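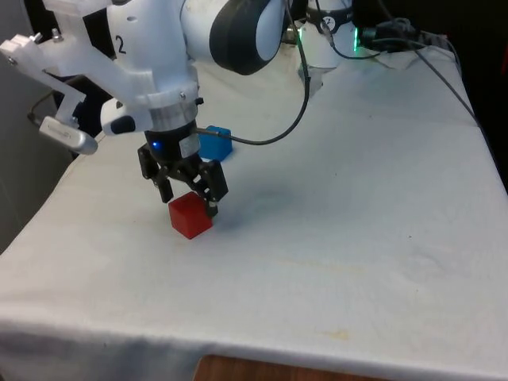 **Progress report to the Marchal Fund**
**Student project: Umum, robot handling club, Lillham Technical School**
**3 October 2024**

Dear Ms. Guérin,

Please find our second report on the Umum project, which your fund supports since the last school year. It covers the period from July until now. I have tried to follow the order of the form you sent us, but I put the budget at the end, as the numbers are easier to understand after the work is explained.

**1. Where the students are now**

In the first report I wrote that the group wanted to teach the arm to pick up a cube and put it at a given place, using demonstrations made by the students. This is still the goal. The students have now finished the first stage with one red cube, and they are in the middle of the second stage, where a red cube and a blue cube are on the table together and the arm must go to the correct one.

The second stage is harder than we expected. When the blue cube is far from the red one, the arm goes to the red cube without hesitation. When the blue cube is close behind, the arm sometimes stops between the two, or it comes down too far to the back and pushes the cube with a finger. The students call this "the doubt". They wrote a short note on it, and I think it is the best piece of writing the club has made, because they changed only one thing at a time and said clearly what they did not know.

**2. Demonstrations**

At the end of September the students had recorded 3000 demonstrations. After checking, 2777 were kept for training. The others were removed for simple reasons: the cube was already touched before the recording began, a student's hand came into view, or the recording was stopped too early. Two students look at every recording separately, and they keep it only if both agree. This is slow work. In September some members asked to drop the double check, and we discussed it for one whole session. We kept it.

The students have also written a one-page guide for new members. It explains how to place the cube, how high to begin, and how to come down with the fingers open on both sides before closing them. The new members who joined this autumn learned from this page, with little help from me.

**3. Tests**

For the first stage, the group made a test of 80 attempts, with the red cube at places which were not used in training. The arm picked up and placed the cube in over 60 of them. Most failures were near the left edge of the work area. We believe this is because fewer demonstrations were made there, but we have not yet proved it. The students plan to record more on that side and then to repeat the same test with the same places.

For the second stage I do not want to give a result yet. The tests were done on different days with small changes to the program, and it would not be fair to put them together in one number.

**4. Equipment**

The arm and the gripper work well. Three remarks only:

- *Sensor bracket.* The students designed the bracket on the wrist and printed it at school. The first version bent a little after some weeks, and the view moved with it, so a part of the recordings had to be made again. The present version is thicker and has more holes, so the angle can be changed without printing a new piece.
- *Cables.* The gripper cable must have enough slack for the arm to turn, but it should not touch the cubes. We have tried several ways to guide it. I would like to buy proper cable clips for the arm before winter.
- *Tablecloth.* We work on a white cloth, as the colors are easier for the program on a light background. The cloth moves when the fingers press on it, and it makes wrinkles. The students asked if a fixed white board would be better. We will compare both in the next period -- the cloth stays for now, so that the new recordings match the old ones.

**5. The students**

The group has changed since July. Several older students left the school after their exams, and younger ones took their places. My colleague Hervé Bodin, who teaches mathematics, now joins one session in two. He helps the members with graphs and with the question of how many attempts are needed before a result means something. Before, they were happy with five good attempts. Now they are suspicious of five, and I am glad of it.

One difficulty remains. The students who write the program and the students who record the demonstrations have become two separate teams, and they do not always understand each other's problems. From this month every member changes team after four sessions. Some are not pleased.

**6. Budget**

In this period we spent 232 euros from the grant, on printing material, screws and one replacement cable. The supplier, Jadent, sent the wrong cable first and exchanged it without cost, but we lost two weeks. The receipts are attached to this letter.

**7. Next period**

- Record more demonstrations on the left side of the work area and repeat the first test.
- Finish the second stage, with one fixed version of the program for all the tests.
- Compare the cloth and the board.
- Prepare the open afternoon, where each student will explain one part of the work to the families.

I have one question for you. The form asks for a "final product" at the end of the year. Our students will have a program, the recordings and their written guide, but no object to deliver. Please tell me if this is acceptable, or if you need something else -- I would prefer to know it before the students plan their last months.

With kind regards,

The project teacher, Umum club
Lillham Technical School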